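发件人:Mathis Aubert
收件人:收纳与小件整理邮件列表
日期:2025年3月16日
主题:Re: [收纳] 透明盒到底怎么选,带盖的、抽屉的、能叠的

各位好,

赶着出门,先回一部分,想到哪写到哪,顺序乱的请包涵。原信引在下面,我夹在中间回。

Karine Campbell 写道:
> 大家好,我又来问盒子的事了。
>
> 情况是这样:十月搬过来以后,小东西一直没归位。螺丝、图钉、旧钥匙、
> 备用灯泡、针线、电池、各种充电头,现在全在三个鞋盒和一个饼干桶里。
> 每次找一样东西都要把整桶倒在桌上,然后再一把一把抓回去。
>
> 我想一次性换成透明的塑料盒。看了 Wakis 和 Rastetti 两家,
> Wakis 是上开盖带卡扣的,Rastetti 是抽屉式的,价钱差不多。

两家我都用过。先说结论:小件选上开盖,抽屉式的留给纸和布。

抽屉式的毛病是装满以后会往下坠,塑料薄,底板一弯就刮下面那层,拉到一半卡住,然后你一使劲,整个抽屉出来了,图钉一地。我家发生过两次。第二次我光脚。

Rastetti 的抽屉还有一点,后面没有挡,推太猛东西会从后面翻出去,掉到柜子背后。我去年清柜子,背后捡出来的东西装了小半碗。放袜子、放票据没问题,放螺丝别买。

> 问题一:透明的是不是真的比不透明的好?我先生说透明的看着更乱。

他说得有一半道理。透明盒放在客厅开放架上确实乱,五颜六色全露着,客人来了第一眼就看那个。但是放柜子里、放工作台下面,透明的省事太多了。不用开盖,瞟一眼大概知道里面还有没有东西。

不过别指望透明就什么都看得清。侧面带竖纹的那种,光一照全是白道道,里面的小件只剩一个影子,知道有个深色的东西在里头,是什么得打开看。所以标签还是要贴。我知道你讨厌贴标签,贴吧。

标签贴正面,别贴盖子上。盖子会换来换去,叠起来以后也看不见。用纸胶带加记号笔就行,撕下来不留胶。别用那种打印的亮面标签,在塑料上半年就翘边,翘了以后粘灰,又难撕。我有一批盒子现在正面都是一块灰印子,用油擦、用酒精擦,都还在。

> 问题二:卡扣容易断吗?论坛上有人说用几个月就断了。

看卡扣在哪。我断过的全是两侧那种大耳朵的,耳朵跟盒身连着的地方只有薄薄一条,掰多了发白,发白以后就快了。正面一个小片的那种反而耐用,力气小,行程短。

开的时候一只手按住盖子后沿,另一只手从下往上抠那个小片,别斜着拽。冬天放在没暖气的储物间里的盒子,拿进屋缓一会再开,冷的时候塑料脆。Fraser Pollock 在列表里讲过他车库里那一批,一个早上断了两个,我记得就是这个原因,他要是在看可以出来更正我。

另外有的盒子卡扣断了盖子还能盖住,有的不行。买之前在店里试一下:不扣,只把盖子放上去,轻轻晃。盖子不跑的,断了扣还能再用好几年。会跑的就算了。

> 问题三:尺寸。我想全买最大号,反正能装。

千万不要。

大号装小件的结果就是把饼干桶换成透明的饼干桶,还是要倒出来找。而且重。一个大号装满螺丝,我一只手提不起来,底下还鼓。

我的办法比较笨,先分再买。把东西全倒在桌上(对,最后一次),按用的时候会不会一起拿来分,不要按材质分。比如挂画用的:钉子、挂钩、小水平尺、铅笔头,放一盒。缝扣子用的:针、线、扣子、小剪刀,放一盒。这样拿一盒就能开工。以前我把所有金属的放一起,所有塑料的放一起,看着整齐,用起来每次都得开四个盒子。

分完了看每一堆有多大,再去买,买比那一堆大一圈的。我最后是9个小的,两个中的,大号一个没买。

> 问题四:预算。Wakis 那套要 686,我觉得有点贵,值不值?

686 那套是全套吧,含架子?架子可以不要。Wakis 的盒子自己能叠,盖子上有一圈凸起的棱,上面那个的底正好卡进去,不会滑。单买盒子,我当时小号35一个。中号贵一些,记不清了,发票找到再补。

先买两三个试,别一口气全买。我第一次就是全买了,回家发现比柜子的层板高了一点点,就一点点,塞不进去。退货自己出运费,159,心疼了很久。量柜子的时候量开口,不是量里面!有门框的柜子开口比里面窄,这个坑我踩过,Baptiste 也踩过。

> 问题五:有人推荐 Kang 的分格盒,里面带小隔板的,适合图钉这种吗?

没用过新款。老款的隔板跟底之间有缝,薄的东西会钻过去,针、垫片都会跑到隔壁去。隔板高度也不到盖子,一翻身全混了。放纽扣、电池可以。图钉我觉得直接用小号盒子,里面铺一层薄毛毡,不响,也不划盒子。毛毡剪的时候四边各小几毫米,不然边上会拱起来,盖子压不住。

Wálter Taipe 上次提过用冰格代替隔板,放进中号盒里,试了,能用,就是冰格是软的,拿出来的时候要两只手托底。单手拎一角肯定翻。

再补几条没人问但是我想说的。

一,开盒子的时候桌面清出来。我现在的习惯是盒子放桌子靠里的地方,前面留一块空的,东西拿出来先摆在那块空地上,用完从那块空地收回去。不要边拿边往旁边塞,塞到笔记本底下就再也找不着了。浅色的桌面最好,黑的小螺丝掉上面一眼看见。我以前用深色台布,找一颗螺丝找了半个晚上。

二,新盒子有味道,敞开放两天再用。有静电,灰吸得厉害,用微湿的布擦一遍,不要用纸巾干擦,越擦越吸。

三,不要用洗碗机洗。我洗过,盖子变形,四个角翘了一个,从此盖不平。温水,软布,带棱的地方用旧牙刷。棱里积灰是这种盒子唯一让我烦的,平面的好擦,但平面的叠不稳。自己权衡。

四,电池别跟钥匙放一盒。这个不用解释了吧。

五,小盒子里不要放"暂时放一下"的东西。我有一盒就是这么变成杂物盒的,现在里面有一把不知道开哪儿的锁匙,两个拉链头,一张 Prelance 的保修卡,那个台灯早就扔了。

多层带棱、正面单扣的大致是这个样子,你对照一下店里的:
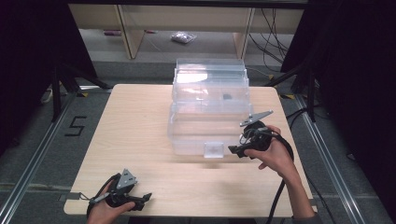
透明盒,上盖,正面靠下一个长方形小扣片。放桌子靠里,前面留空。

去店里主要看那个扣片。要稍微凸出来一点的,手指能勾住。跟盒身齐平的那种不好抠,指甲长还行,像我这样剪秃了的每次都得找把尺子撬。你说你母亲也要用,那更要选凸出来的,颜色比盒身稍微发白一点也好,好认,不用转着圈找开口在哪边。

还有盖子。盖子上的棱是好东西,除了能叠,拿的时候手不滑。但是棱太高的上面放不了别的,一放就歪。我有时候想在盒子上面顺手搁本书,搁不住。小事。

> 最后,饼干桶要不要扔?有感情了。

留着吧,装饼干。

> 谢谢大家,回信可以直接回列表,别的人应该也用得上。
> Karine

好,差不多了。中号的价格和我那几个盒子的内径晚点再发,尺子不知道放哪个盒子里了,得找。Baptiste Chauvin 家里还有几个没拆封的 Wakis 小号,他说过想转,Karine 你可以直接问他,别等我传话,我这周基本不看邮箱。

谁有 Kang 新款的,麻烦说一下隔板跟底的缝改了没有。还有盖子单卖不单卖,我缺一个。问过店里,店里说去问厂家,厂家没回。

另外上一封里我把"毫米"打成"厘米"了,讲毛毡那段,以这封为准。有人已经照着剪了的话,抱歉抱歉。

先这样,车要来了

Mathis

--
退订请发空白邮件到列表地址,主题写"退订"。
回信时请只保留需要的引文,不要整封全引。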